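The Paint Table at Tokside

Welcome to the November paint table at Tokside! Ailsa Kinnear and I had been talking for months about getting the bottled paints out properly, and here we are at last - with everything a good deal tidier than it usually looks by teatime.

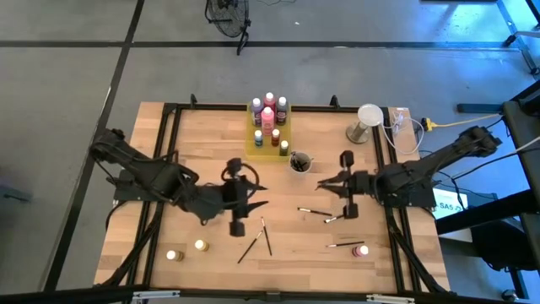
We keep the paints together in the yellow bin so that they can be carried over in one go and put away the same way. Ailsa likes the pinks and purples near the back (she says they get used up first otherwise), and I have learned not to argue with her.

Brushes are another matter, and I could happily go on about them all afternoon. The fine pointed ones are lovely for stems and lettering, and the flat ones cover a background in no time.
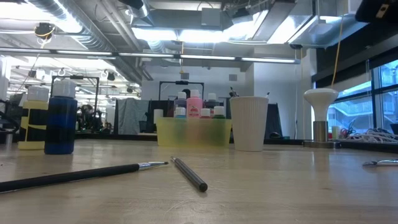 Ramesh Ahuja has promised us a fresh batch of paper for next time, 35 sheets of the heavy sort, which should keep us all busy for a while. Do bring an old shirt, and if you have a favourite brush of your own, bring that along too - we start at 3 o'clock and the kettle goes on well before.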